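Prorel users board > Good practice > House rules for picking near glass and shelf edges?

boltgoblin88
We're finally writing down our rules for the shelf-picking cell at Brinbridge and I'd love some opinions before they go on the wall. My big one is a slow zone. Anything near packaged goods, the arm drops to 16 percent speed, no exceptions, even when you're just jogging it around by hand. Wrist view from our snack shelf, wafer sticks and all:

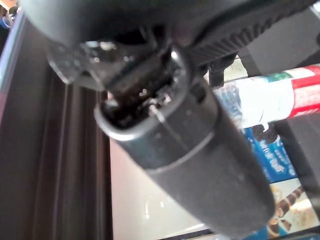 Re: House rules for picking near glass and shelf edges?

tan_cell_2
Love the slow zone! 16 is painful though. We tried that on the Tan line and people got so bored they started switching it off, and then you've got no rule at all. I'd go higher and put the effort into a force limit.

boltgoblin88
Hmm, I don't buy that. A force limit only kicks in once you've touched something. I want to not touch it (and I'm the one who sweeps up crushed wafers).

skavasus_fan
Can't you do both? Our Skavasus sheet has 13 lines and the first is "check the force limit before you enable." Second is wiping down the gripper at shift change. I'd add that one, dusty plastic and open food shelves make me twitchy.

tan_cell_2
Fine, both. But 13 lines is way too many for a wall!

boltgoblin88
Stealing the wipe-down. Speed stays at 16 until July and then I'll ask the operators what they think.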